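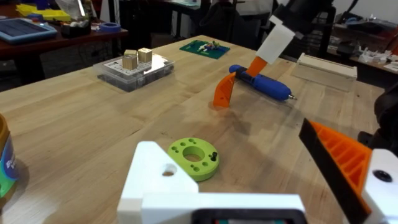

Photo: left wrist camera, Skukasbridge bench

October 2020

A hundred trials done, and the result is that the method works, provided you ask it nothing hard. We gave the policy the left wrist view alone for the first block, then both wrists for the second, and I had a small speech ready about how the second view would fix everything. It fixed the cubes. The blue tool it still approaches like a cat near a bathtub.

Olex says the hesitation is in the demonstrations, meaning in me. I went back through September's recordings and there I am, pausing over the handle every single time, for 3 seconds or so, thinking about lunch. The network learned the pause beautifully. It may be the best thing it has learned.

So tomorrow I re-record 8 of them without stopping to think, which I'm told comes naturally to me.

Kahsay wants the green disc kept in as a distractor. Cultham wants a table in the paper with error bars. I want the orange fingers to stop squeaking. Wrote up the failures before going home, under three headings, the longest of which is "Other." Forgot to back up the second block. Went back and did it, missed the bus.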